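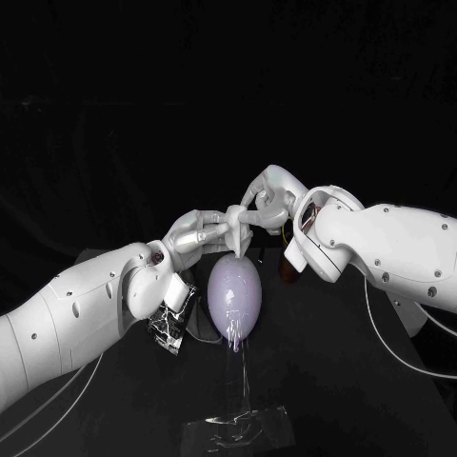
Pale lavender balloon, held at the tied neck.

Clumley Balloons: Frequently Asked Questions

Which part of the balloon should be held?
The neck. The rubber is thickest at the rolled lip and the knot, and pressure there does not stretch the body. Avoid fingernails and rings on the inflated section.

How do I tie the neck?
Leave a length of uninflated neck. Pinch it close to the body, stretch it, wrap it once around two fingers and push the lip through the loop. Pull the knot down toward the lip before releasing.

The knot slips. What is wrong?
Usually the balloon is overfilled and the neck has filled with air. Let out a little air until the neck goes slack, then twist it two full turns and tie again.

Can a tied balloon be reopened?
Sometimes. Pull the lip away from the body, twist the neck tight below the knot and work the loop loose. Expect some failures. Cutting the knot destroys the balloon.

What does a pack contain?
The Monti pack holds 37 balloons in one color. The Cisutico carton holds 1,584 in mixed colors. Both are natural latex.

What size should I inflate to?
The standard round balloon is rated at 11 inches. Stop when the shape is still rounded at the bottom and has not started to stretch into the neck. Use a sizing template if the balloons must match.

Why does pale lavender look different after inflation?
Latex gets lighter as it stretches. Pastel colors show this more than dark ones. Inflate one test balloon before ordering for a color match.

How should uninflated stock be stored?
In the closed bag, in the dark, at room temperature. Stock bought in June should not be left in a parked car. Discard any balloon with a sticky or chalky surface.

Are balloons safe for small children?
Uninflated and broken balloons are a choking hazard for children under eight. Adult supervision is required. Do not use with a latex allergy.

Who handles bulk orders?
Orders over 2,000 pieces go to Adelmo Galli at the trade desk. Include color, size and delivery address.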